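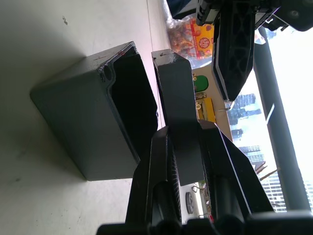 Boxes that look after electricity

Written by Venla Riihimäki for the children's pages of the Kallio workshop

Do you know what is inside the wall behind a light switch? There are wires, and the wires must be joined to other wires. The joined places should stay clean and dry, and small fingers must not reach them. So people put them in a box with a lid. A grown-up word for this box is "enclosure". It comes from the word "enclose", which means to close something in.

Many enclosures are grey and quite plain. If you look in the corners of an open one, you can often find a round part with a hole in it. This part is called a boss. A screw goes through the lid and into the boss, and then the lid stays on.

Now we come to the wires. How do you join two of them? You could twist them together, but a twist can slip apart. It is better to use a terminal block. This is a small strip with places for the wires. In many blocks you turn a screw and it presses on the wire – a bit like when you hold a pencil very tightly in your hand.
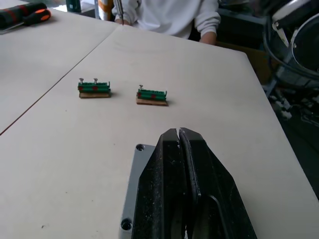
Terminal blocks come in several colours, and green is one of them. You can fix a block on a piece of wood when you want to practise, because wood is easy to put screws into and does not carry electricity well when it is dry.

Words to remember
Enclosure: a box that closes something in.
Boss: the round part where a screw goes.
Terminal block: a strip where wires meet.

Please never open a box on a wall at home. That is work for an electrician.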